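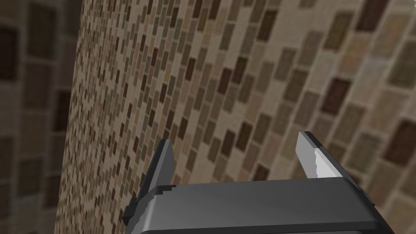 Saturday, April 26, 2025

Up before six. Dry, a bit of wind from the river side. Coffee, the end of the rye bread, then out to look at the potatoes. The first row is through, the second is thinking about it. I hoed between them until my back complained and then sorted out the seed tins, which I had been putting off all of March.

The allotment meeting was at ten in the old school at Rulorthorpe. I had told myself I would not speak and I did speak. The question was the water again. We have the one tank by the gate and the hose that reaches as far as the pear trees, and anyone past the pear trees carries cans. I am past the pear trees. Dorin wants a second tank, 1,000 liters, set up on blocks at the far end so it can feed by gravity. The price he has from Coman is good but does not include delivery, and the lane is too soft for a truck until it has had a couple of dry weeks.

Then there was the matter of who pays. The near plots say they have no use for a second tank. The far plots say they have been paying for the first one for years while hauling cans. I said the second thing, louder than I meant to. 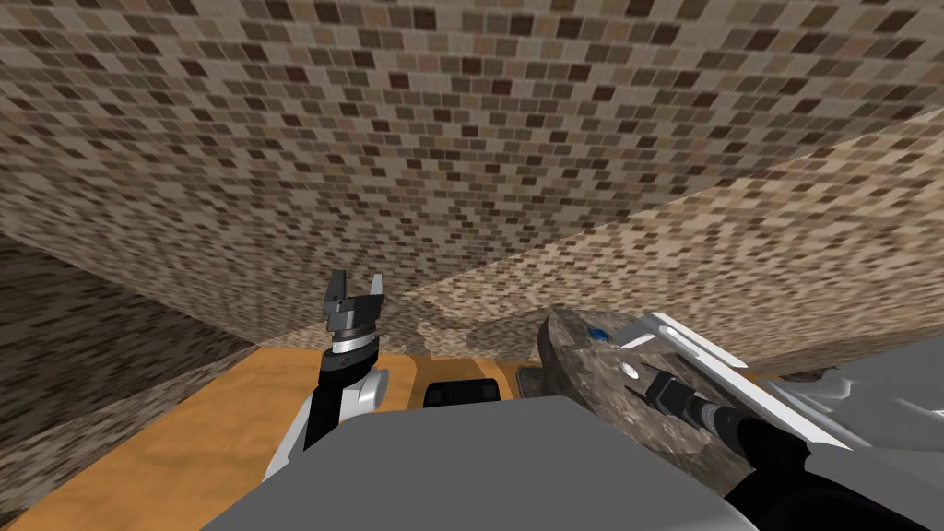 Melur Ngau said the near plots should pay the same share as everybody, and that if people only ever paid for the bit of pipe outside their own gate there would be no pipe. She said her mother had a plot at the far end and gave it up over the cans, and that it stood in nettles for three summers afterward. After that it was quiet for a while and somebody closed a window.

We voted to ask every plot for the same amount and to look at it again if anyone cannot manage it. Walter voted against. He shook my hand on the way out, so I suppose that is all right. I still owe him a bag of lime from last fall.

Stopped at the hardware store on the way home for a hose washer and came out with the washer, a ball of twine and a trowel I did not need. The old trowel is fine. The handle turns a little if you lean on it.

Lunch was soup. Slept in the chair, longer than I intended.

In the afternoon I pricked out the tomatoes. The Boltum seedlings are far ahead of the others, thick in the stem and already showing true leaves. The ones from saved seed are pale and leaning at the glass. I turned the trays and moved the weak ones to the warmer shelf. Last year I potted everything on too early and lost most of it to one cold night, so this year they stay in until well into May whatever the neighbors are doing.

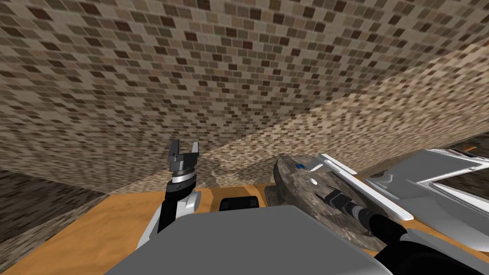 The peppers can wait another week. I did sow a short row of beets under the fleece, and a few lettuces at the end where the soil is still lumpy. It needs more compost than I have. The heap has gone cold on one side and I ought to turn it, but the fork is up at the plot with a cracked shaft and I keep forgetting to bring it home.

Worked out the can business on the back of an envelope. My can holds 10 liters. In a dry week I want 100 liters for the beans alone, and then there is everything else. That is a lot of walking past the pear trees. I may keep the envelope and show it to Walter.

Phone rang while I was washing the pots. It was Aurelia, wanting to hear how the meeting went. I told her about the vote and the soft lane.

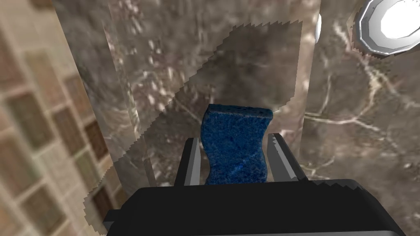 Aurelia Pascu thought we should forget the truck and have the tank brought as far as the gate, then roll it down the middle path empty, with two people on each side. They did it that way at the Onport plots, she said, and the only damage was to a gooseberry bush – and the bush came back. She also wants her riddle returned. I had forgotten it was hers.

Will put the rolling idea to Dorin. The path is narrow by the sheds but I think it would go if the water butt there was shifted.

Supper was eggs and the last of the leeks, which are getting woody now. Wind has dropped and the sky is clear, so I put a second layer of fleece over the beets and shut the cold frame. Found the riddle behind the door. Bed early, knees sore.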